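### 4.2 What lives on the counter

I went into the Cellholm survey thinking that counters were where things end up when people run out of cupboard. By the time I had coded the first few kitchens I was much less sure of that. We logged 2547 objects across 40 kitchens, and a surprising share of them had a perfectly good shelf waiting a step away. People just didn't want them there!

So I started sorting objects by how they sat in relation to each other, and I ended up with what I call the back row and the front field. The back row is the stuff against the wall, mostly appliances, and it hardly changes between visits. The front field is everything between the back row and the edge, and it's a lot more lively (and a lot more annoying to code, as my spreadsheet will tell you). The Lasska kitchen is the one I keep coming back to. A two-slot toaster and a toaster oven hold down the back row, side by side, and the trays and smaller things take the marble-patterned surface in front of them. I also coded hardware that could hold or hang something, which is why bars and large handles have their own column in the data.

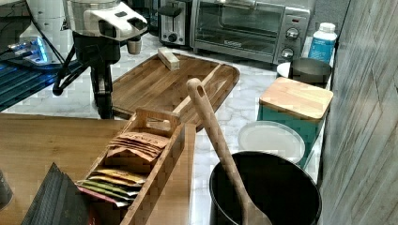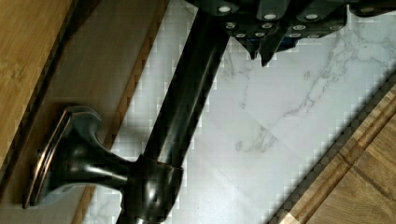
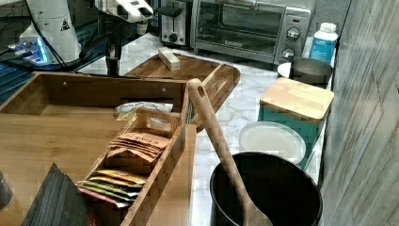
**Figure 2.** The Lasska kitchen. First: the counter with a serving tray, wooden spatula, pot and teal canister. Second: a dark bar and its bracket against light wood. Third: the counter with a handled board and a tea organizer set inside a larger tray.

Trays gave me more trouble than any other category. My first codebook, borrowed from the smaller Karunaratne pilot, treated a tray as a container, so anything on it was "stored." That falls apart fast. A tray can be a place to put things, a thing to carry, or just another object taking up room until somebody needs it – and the same tray can be all of those before lunch. I ended up giving trays two codes, one for what they are and one for what they're doing at the time, and then I went back and recoded 36 kitchens by hand. It took most of January.

Nesting needed its own rule too. If an organizer sits in a box and there are tea bags in the organizer, do I have one object, or two, or a whole stack? I settled on counting each container once and each kind of content once, no matter how many pieces there are. A stack of tea packets is therefore a single entry. I know that makes tea drinkers look tidier than they are, and I can live with it.

The Ukov codebook goes the other way and counts every packet, so please don't compare my totals with theirs directly. The back-row figures should line up fine, as both codebooks treat an appliance as one object. Section 4.3 takes up the front field again, this time with the evening visits included.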